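Home battery and solar: join the flexibility program or stay out?

Posted in Home Energy, Solar and storage

kettle_and_coil
I have solar panels on the roof and a 10 kWh battery in the garage. In September I received a letter from Flastinska, which is the network company in our area. They invite homes with batteries to join a flexibility program. As I understand it, they can ask my battery to send power to the grid in the early evening, and I get a payment for each event. The contract is for 36 months. My installer says it is a good thing, but he also receives a bonus when I sign, so I would like to hear from other people. Will my battery wear out faster? And what happens if there is a power cut just after they have used my stored energy? We have a freezer and a well pump, so for me this is important.

idmont_south
I am in this program since last winter, in the Idmont area. Until now we had 11 events, almost all between 5 and 8 in the evening. You get a message the day before and you can refuse, but if you refuse too many times they lower your payment for that quarter. Please read this part of the contract two times, because it is written in a small paragraph near the end.

About the power cut: in the settings of your inverter there is a value called backup reserve. The program is not allowed to go under this value. Mine was set to zero by the installer and I did not know it. I changed it to 4 kWh, and this is enough for our freezer and some lights during one night. For a well pump you maybe need more. Look at the starting power of the pump also, not only at the energy it uses.

One practical note. The reserve setting did not work for me in the phone app. I had to log in on a computer, and the slider on that page only moves well with a mouse. 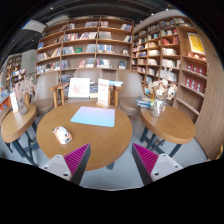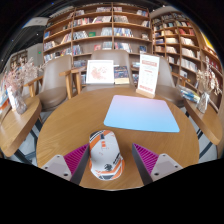
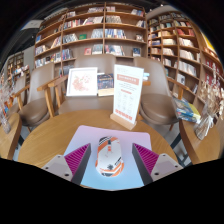
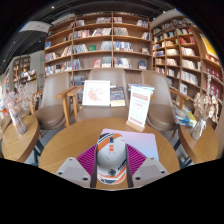 After you save the new value, log out and log in again to check that it stayed. On my first try it went back to zero. Then I wrote to Cardoso, who made my inverter, and they had to unlock the setting from their side. It took them one week to answer.

For the wear, ask for the warranty paper of your battery. It should say how many cycles or how much total energy is covered. My events were few compared with normal daily use, so I do not worry much about it.

pomirgate_roofs
Not worth it. In Pomirgate they paid me less than a pizza each month. Also check if you can leave when you sell the house. I could not get a clear reply about this by phone, so ask them to write it in an email before you sign.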